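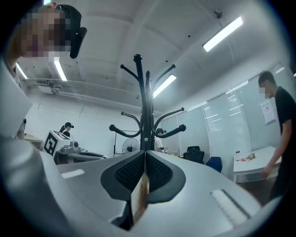 Condensação dentro da moldura de uma gravura: abrir ou deixar?

Tenho uma água-forte sobre papel de algodão, emoldurada em 2024 com vidro comum e passe-partout de 4 mm. Está pendurada numa parede exterior virada a norte. Desde julho noto um ligeiro ondulado no canto inferior esquerdo do papel e um halo baço no lado de dentro do vidro, na mesma zona. O higrómetro da sala marca valores muito irregulares, mais altos de manhã.

O verso está fechado com cartão castanho e fita de papel gomada. Não sei se o cartão é livre de ácido. A etiqueta da oficina diz apenas "Mondard, ref. 454". Pergunto:

- convém abrir já ou esperar pela estação seca?
- o ondulado desaparece sozinho ou é preciso prensar?
- faz sentido trocar o vidro por acrílico?

A gravura não tem grande valor de mercado, mas é de uma tiragem de 17 exemplares e não a consigo substituir.

ochoa_papel

Abrir já. O halo pode ser condensação repetida ou depósito de compostos libertados pelo cartão, e nos dois casos o papel está melhor fora dali. Procedimento:

1. Deitar a moldura com o vidro para baixo sobre uma manta limpa.
2. Cortar a fita gomada com bisturi, sem forçar os agrafos ou pontas.
3. Retirar o cartão do verso e verificar se a gravura está presa por charneiras ou colada em toda a superfície. Se estiver colada, parar e levar a um conservador.
4. Verificar se o papel toca no vidro. Com passe-partout de 4 mm não devia tocar, mas um papel ondulado pode chegar lá.
5. Deixar a folha na horizontal, entre mata-borrões, sem peso, durante uns 3 dias, numa divisão estável.

Não prensar a seco. Uma água-forte tem a marca da chapa em relevo e a prensagem achata-a. Se o ondulado persistir, a planificação faz-se com humidificação controlada, e isso não é trabalho para casa.

Quanto ao acrílico: isola um pouco melhor e parte menos, mas ganha eletricidade estática. Para gravura não há problema. Para pastel ou carvão não serve.

prukov.restauro

A minha tinha o mesmo e pus um saquinho de sílica atrás. Ficou boa. Também a mudei para o corredor, por isso não sei qual das duas coisas resultou.

linha_norte

Discordo da sílica solta dentro da moldura. Sem calcular a quantidade para o volume de ar, ou não faz nada ou seca demais junto ao saco, e o papel deforma noutro sítio. Existem folhas de gel pré-condicionadas, vendidas para uma humidade relativa determinada, que se colocam entre o suporte e o fundo.

O que falta na primeira resposta é a parede. Uma parede exterior fria arrefece o verso da moldura e a humidade acumula-se em baixo, o que bate certo com o canto descrito. Colar batentes de cortiça ou feltro nos quatro cantos do verso, para o ar circular, ou mudar para uma parede interior. Ao fechar, substituir o cartão castanho por polipropileno alveolar ou cartão de conservação e refazer a vedação com fita nova.

Quanto às charneiras, papel japonês e cola de amido de trigo. A fita autoadesiva "de arquivo" envelhece de forma desigual e já retirei várias com mancha.

reltach

Tópicos relacionados

Como distinguir água-forte de água-tinta numa prova antiga
Vidro antirreflexo ou vidro museu: diferenças na cor
Charneiras em papel japonês: gramagem para folhas grandes
Manchas castanhas numa litografia: fungo ou ferro?
Cola de amido de trigo: conservação no frigorífico
Guardar gravuras sem moldura em gavetas metálicas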